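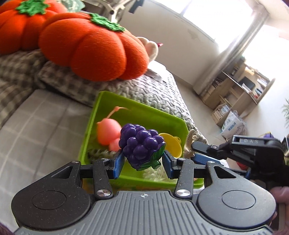 Photo: Kirus Picture Library

Chapter 6
Walking to Pray: The Local Pilgrimage

Most people hear the word pilgrimage and think of a long trip to a famous shrine. This chapter is about a smaller practice. A local pilgrimage starts at one church and ends at another, often on the same day, and the people who walk it usually sleep in their own beds that night.

The chapter follows one route, the path from Jirkham to Trirnside. The parish at Jirkham first walked it one August with a printed prayer sheet and a borrowed cross. It now draws around 600 walkers a year. Few of them would call themselves pilgrims when they set out, and some do not belong to any church.
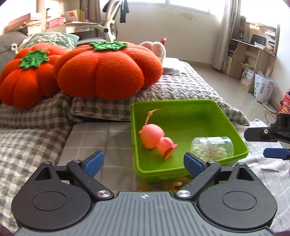
Figure 6.1 A toy mouse in a green bin, with a container of cotton swabs nearby.

Chapter 5 looked at worship that stays in one place. Walking changes several things at once. The leader can't be heard by everyone, so prayers have to be short and easy to repeat. Silence comes more often - sometimes by plan, sometimes on a steep hill. People talk to whoever is next to them, and that may be a person they have sat behind for years. 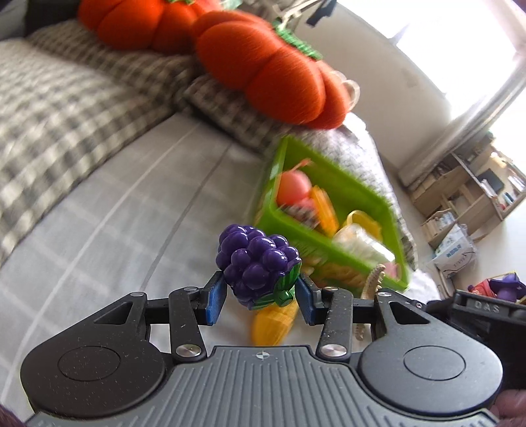
Older writers on the subject tended to treat the walk as preparation for what happened at the shrine. In the Trirnside interviews, collected in the Onuoha study, walkers gave more of their time to the road itself. They described gates, weather, sore feet, and conversations. The closing service was often covered in a sentence or two. We will ask what this means for the way such a service is planned, and whether a short one is enough.

A note on terms: in this chapter "station" means any fixed stop for prayer. It does not refer to the Stations of the Cross unless we say so. 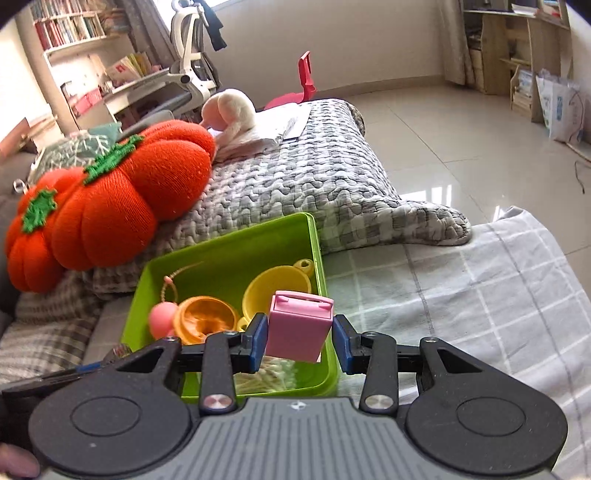

6.1 Choosing a Route

A route needs a reason. The Jirkham walk follows an old burial path, and its stations are placed where coffin bearers used to rest. Other parishes have linked two churches that share a patron saint, or followed a river down to a place once used for baptisms.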